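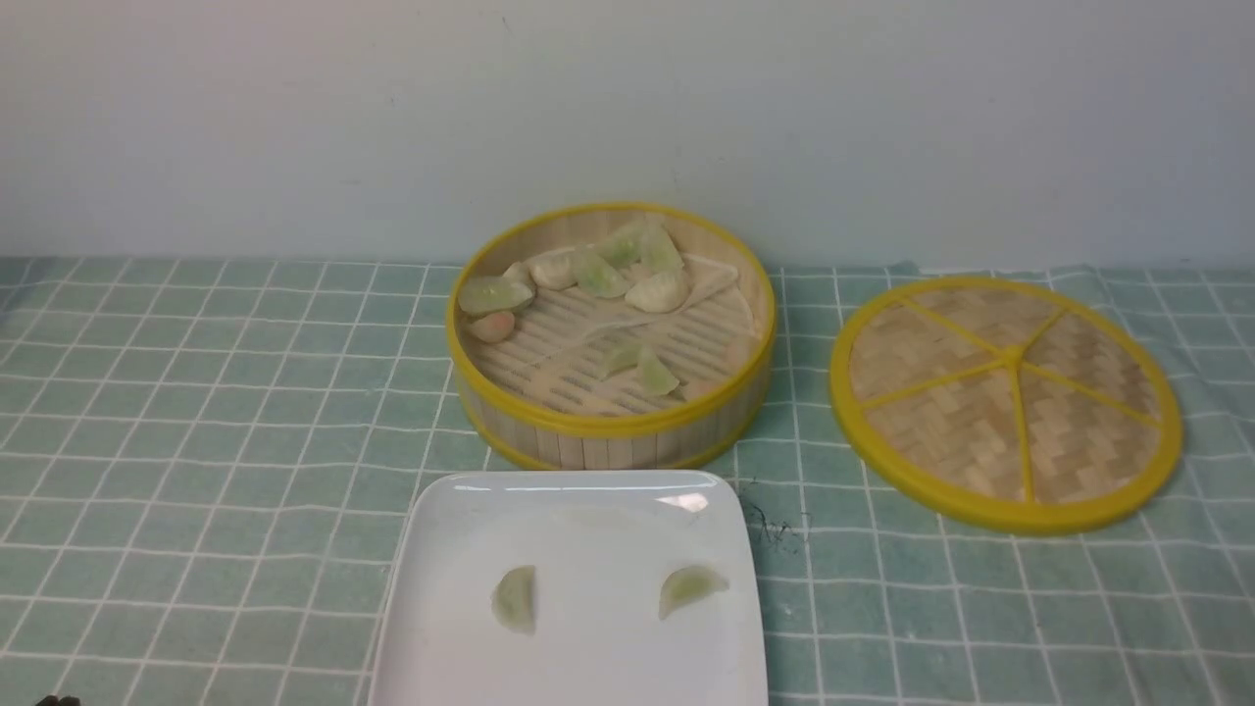

Dumplings in a bamboo steamer, lid to one side.

Loops that really loop, and what to call them

October 12, 2021

The review queue at Mondico has changed the way it handles short looping animations, and a fair number of you have had clips sent back over the past few weeks. This item goes through what has changed, what the rejection codes mean, and what to do with the older clips already in your portfolios. It applies to rendered animation only. Live footage that happens to loop (a fan, a turntable, a fountain) goes through the ordinary video queue and is judged as before.

The short version: if the word "loop" or "seamless" appears in your title, description or keywords, the clip is now checked for it. Until September a reviewer would play the clip once and move on. Now it is played three times end to end in the review window, and if there is a visible jump at the join the clip comes back marked L2.

What counts as a jump

The most common fault is the duplicate frame. You animate an object through a full turn, set the last keyframe to match the first, and render the lot. The final frame is then identical to the opening one, and when the clip repeats, that position is shown twice. At 25 frames a second it is a small hitch, easy to miss in a busy scene and very easy to see on a single object turning against a flat colour. The fix is to render up to the frame before the last keyframe. If your timeline runs from 0 to 250, render 0 to 249.

The second fault is easing. Most animation programs put a slow start and a slow finish on every new move by default. A rotation that eases in and out will stop at the join, then start again. Set the curve to linear before rendering. In Skatov you do this for each axis separately, and the program won't warn you if you've only done one of them.

The third is anything random. Particles, noise textures, handheld camera shake and film grain don't come back to where they started unless you make them. Grain is usually forgiven. Particles aren't. If you are using dust or confetti over a looping object, either cross-fade the particle layer over itself or leave "seamless" out of the title and sell the clip as a plain animation. There is nothing wrong with a plain animation. Plenty of buyers only want eight seconds behind a title card and never repeat it.

Lighting comes up now and then as well. If a light moves during the clip, it has to complete its path in the same number of frames as the object. A highlight that slides across a surface and then snaps back will get you an L2 even when the object itself is perfect.

Codes you may see

L1 means the clip is described as a loop but the first and last frames are plainly different. There is no point resubmitting with the same title. Either re-render or take the word out.

L2 means there is a hitch, a stop or a jump, but the clip is close. You can resubmit under the same item number, and it goes back to the front of the queue.

L3 means the loop is fine but the description repeats another of your own clips word for word. More on this below. It is the code that has caused the most mail.

L4 means the clip is too short. Anything under five seconds is returned. Some contributors have been getting around this by pasting a two-second loop end to end until it is long enough. Reviewers will pass that if the result is at least 10 seconds and the join can't be seen, but it doesn't sell well, and buyers who notice tend to ask for their money back.

Descriptions

A set of loops on different backgrounds used to be uploaded with one description pasted across all of them. You'd have the same object turning on red, on blue, on green and on black, and four listings that read the same apart from one word, or with no difference whatever. Search treats those as near copies and shows only one. The other three sit there and collect nothing.

I went through my own portfolio with this in mind. I have 933 clips up. Of those, 43 shared a description with at least one other clip, and not one of the 43 had sold this year, apart from the single clip in each group that search had decided to show. So I have stopped arguing with the rule.

The guidance is that a description should say what the object is, how it moves, what is behind it and how it ends. It can be quite dry. "Playing cards fanning out from left to right over dark green, returning to a closed deck, seamless loop" is fine. "Beautiful amazing casino background for all your design needs" tells a buyer nothing and takes up characters. The limit is still 200.

Try to put the background colour near the front. Buyers who want a loop for a slide or a lower third are usually matching it to something, and colour is the second word they type. If there is an alpha channel, say "transparent background" and then check that the file really has one. A clip described as transparent and rendered over solid white is treated as a wrong description, and two of those in a month will pause your uploads for a week.

Don't write for several uses at once. A spinning coin can be labelled finance, luck, games, sport (the toss) and decision making, and all five are fair keywords. Put together in the description they read like a list and the clip looks like filler. Pick one for the description and leave the rest to the keyword field.

Gambling subjects

Chips, roulette wheels, slot reels and the like have their own category now, and clips placed in general "Games" will be moved. You won't be told when it happens. The move matters for one reason: a few of the larger buyers filter the gambling category out altogether, schools and children's publishers in particular. If you have made something that is just as much a board game subject, such as pawns, a sand timer or a spinner, keep chips and casino words well away from its keywords. One stray "jackpot" in the list is enough to get it shifted.

Playing cards are the awkward case. A reviewer decides each one on what else is in it. Cards alone stay in Games. Cards with chips go to gambling.

Names and marks

Any brand printed on a card back or a chip must come off before you render. This includes brands you have made up that happen to look like real ones. I had a clip returned for a card back with a scroll pattern that the reviewer thought was somebody's, and it took three weeks to sort out. A plain lattice or a flat colour is safest.

The Masson texture pack, which a lot of us bought last winter, is cleared for use in rendered clips but not for use as a still. If you export a poster frame and upload it to the photo side, it counts as a still. The licence file is in the download folder and runs to a page and a half. Please read it before writing to me.

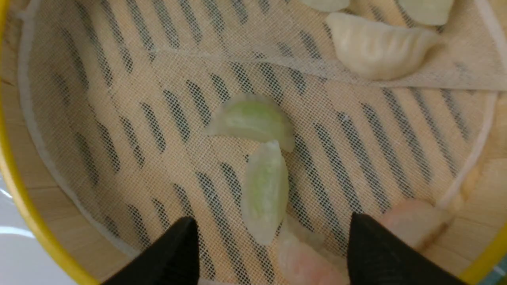
Agathe Hoarau wrote in after the September issue to say that the new checks are reasonable for new work but hard on anyone with a big back catalogue. She has more than 700 loops up, nearly all of them rendered before anyone mentioned duplicate frames, and she can't re-render most of them as the project files were on a drive that failed. She wanted to know whether the old clips would be pulled, and whether trimming the last frame in an editor and uploading again would be accepted.

On the first point, no. Mondico has said existing clips won't be reviewed again unless a buyer complains, and then only the clip complained about. On the second, yes, with one catch. Trimming means exporting again, and if you work from the compressed file you uploaded, you lose some quality each time. On a flat background that shows up as banding. Go back to the master if you have it. If you don't, export at the highest bit rate the uploader will take and look closely at the dark areas before you send it.

A replaced file keeps its item number, its sales history and its place in search, so long as you use "Replace media" on the edit page. Deleting the clip and uploading a new one loses all three. I mention this because I did it the wrong way twice.

If you are doing a lot of these, Stasance will trim a frame from the end of every clip in a folder and write the results to a second folder, leaving the originals alone. The free version handles one folder at a time. Test it on a handful first. It takes the last frame off whatever you give it, including the clips that were right to start with, and then you have a hitch where there wasn't one.

To check a loop at home, set your player to repeat and watch the edge of the object and not the middle. If your player pauses or flashes black at the repeat, it will hide the very thing you're looking for. Paste the clip into a timeline three times in a row instead and play through the joins.

Resubmitted L2 clips are taking two to three working days at present. New uploads are taking nine. Questions about a particular rejection should go through the contributor desk with the item number in the subject line, as they won't open a ticket without it.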